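Blog > Family Life > Small Rooms

04/04/2020

We moved into this house in 2016, and the very first thing I did, before I had even found the box with the coffee mugs in it, was decide that the little back bedroom was going to be the tidy one. Every house ought to have one tidy room, I thought. I had such plans for it! It would have a chair, and a lamp, and I'd sit in there on Saturday mornings with a library book while the rest of the family slept in.

Well. It's a Saturday morning as I write this, and I'm at the kitchen table with my elbow in somebody's toast crumbs, so you can guess how that went.

The back bedroom has been a nursery, a sewing room (for one winter), a guest room for my mother-in-law, and a place to put things when company was coming. My sister Rosalinda Ocampo, who some of you know from the comments, calls it the lint trap. She's always had a gift for names. Now that we're all home all day long, the kids need somewhere to play that isn't under my feet, and I've had to take the room seriously at last.

I started the way I always start, which is by sitting on the floor and reading old birthday cards. That took care of Monday. Then I got a second wind and pulled everything out into the hallway, all of it, the puzzles and the dress-up shoes and a whole grocery bag of yarn, and for two days we had to walk sideways to get to the bathroom. My husband was very good about it. He did ask, once, whether the yarn had a plan.

What finally helped was giving up on matching bins. I'd been saving up for the pretty lidded ones from Nindetier, and I had a list and measurements and everything, and then I thought about how many lids my children have put back on anything, ever. Open tops it is. A small basket with a handle can go to where the mess is, get filled up, and come back to the shelf, and even my youngest can manage that part.

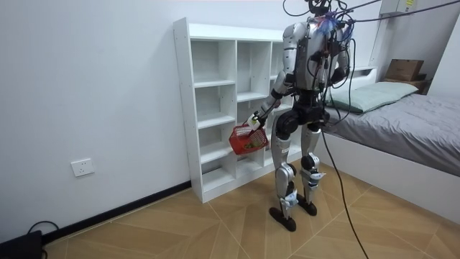

Cubbies and the little red basket.

The other thing I've changed my mind about is sorting. I used to have a category for everything (animals, farm; animals, zoo; animals, unknown) and I was the only person in the house who could keep it straight. These days we have big, lazy groups. Things that roll. Things you build with. Things you wear on your head. It's a bit of a jumble inside, but everything gets picked up before supper, more or less, and I'll take it.

Books were harder. I can't part with books. I got it down to one box to pass along, and then I took three back out after dark, like a raccoon. One was my own copy of a story about a goose that my grandmother used to read to me, with the cover taped on, and I don't know what I was thinking putting it in there in the first place.

We still don't have the chair. I'd like a low one with arms, something you can fall asleep in, and I've told myself I can look for one in July if the room has stayed decent until then. If any of you have a chair you love for a small space, please tell me about it in the comments, and tell me how it cleans up, too, because there will be jelly on it by the end of the first week.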